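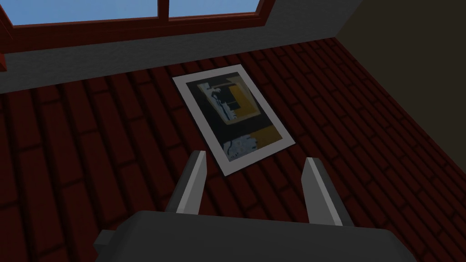
Figure 2. Framed picture on a brick-patterned surface.

3.2 Wall hangings in the household survey

The survey covered 1358 rental households in Ostmont and the neighboring district of Cormier. Tenants were asked what they had put on their walls, how it was attached, and whether the lease said anything about it. Items leaning on shelves or furniture were recorded separately and are left out of the totals in this section. The full data set lists 3311 wall items.

Framed pictures were the largest group in both districts. Mirrors came second in Ostmont, while in Cormier that place went to calendars and printed notices. Tenants in older buildings used nails more often than adhesive strips, even where the lease banned nails. We did not ask whether they had read the lease.

Length of stay mattered more than age or income. Households that had lived at the same address for over 11 years reported fewer recent changes to their walls, and many could not say when an item had been hung. These answers were coded as "unknown" and kept in the sample. Differences by room are taken up in Section 3.3.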